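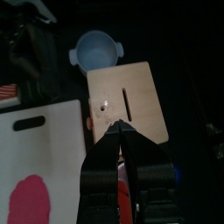 The small kitchen

Play kitchens take up more floor than most families expect, and the bits that go with them take up more again. A set bought at Christmas has usually spread to three rooms by March. Pots end up in the bath, wooden food gets under the sofa, and the chopping board turns out to be the one thing every child wants at the same time.

This feature is about keeping a play kitchen small. It is written for people who have a table, a shelf and not much else, and who would like the thing to be used and then put away before tea.

Start with a pot. One is enough for a child playing alone, two if there are friends round. A pot with two short handles is easier for small hands than a pan with a long one, which gets caught on sleeves and swept off the table. Light blue is a good colour for a toy pot. It shows up on a carpet and doesn't look like anything from the real kitchen drawer, so it goes back in the right place when an adult is tidying in a hurry.

Next, a board. Plenty of parents skip the toy version and hand over a plain white plastic one from the supermarket, and there is nothing wrong with that. It wipes clean, it stands up against a wall when it isn't wanted, and it makes a good loud noise when wooden carrots are chopped on it. If you buy one new, get the smallest size. A full-sized board leaves no room for anything else on a child's table.

Wooden pieces are where the money goes. Turkberg, which sells through toy shops and a few garden centres, does a starter bag of plain beechwood shapes for £73, and the price puts people off. The shapes last, though, and children find more uses for a block with a hole or a slot in it than for a moulded plastic pizza. A slot is a toaster, then a letter box, then somewhere to post raisins. Check the slots before you put anything away for the summer.

Wood does mark. Fingers leave smudges round any hole, and pale pieces show it first. A cloth wrung out in warm water with a drop of washing-up liquid will take off most of it. Don't soak the pieces and don't put them on a radiator to dry. Stand them on edge overnight on a tea towel. Scuffs can be left alone, or rubbed lightly with fine sandpaper if they catch on clothes.

Cups are the cheapest part of the whole thing. The tall party sort, sold in sleeves at any supermarket, works better than doll-sized china. They stack, they hold water if you allow water, and when one splits it goes in the recycling without tears.

A strip of coloured tape is the simplest way to mark them. Blue on red can be seen from across the room, and a child who can't read yet can still find the cup with the stripe. Run the strip up from the base and press the ends down hard with a thumbnail. Tape wrapped right round the rim peels off within a day.
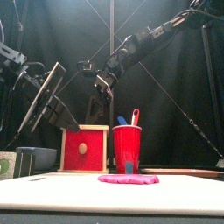

Then there is the question of where it all lives. Open baskets are quick to fill but everything sinks to the bottom. A box with a front and a knob suits play food better, and it doubles as a cupboard or an oven during the game. Uvon and Goson both make small wooden ones, and Shetty has a flat-packed version that takes an evening to put together. Whichever you choose, try the knob yourself in the shop. It should be round, fat enough to grip with a whole fist, and fixed from behind with a proper screw.

A box with a bright front and plain wooden edges will sit on a shelf in a living room without looking like a nursery. Red hides felt-tip fairly well. White doesn't.

Put the box on the table first, a little to one side, and leave a clear space for the cup and the pot. Children who are given a bare surface tend to lay things out for themselves, and the game starts sooner. Tip everything out at once and most of it goes straight on the floor.

Clearing up can be part of the game if it is kept short. Cups are stacked, small pieces go inside the box, the pot goes on top and the board slides down behind. If it doesn't all fit, something needs to go to the charity shop.

We do ours on a Friday, before the weekend visitors. Wipe the table last. A dry cloth picks up the crumbs, and there are always crumbs, even when the food is made of wood.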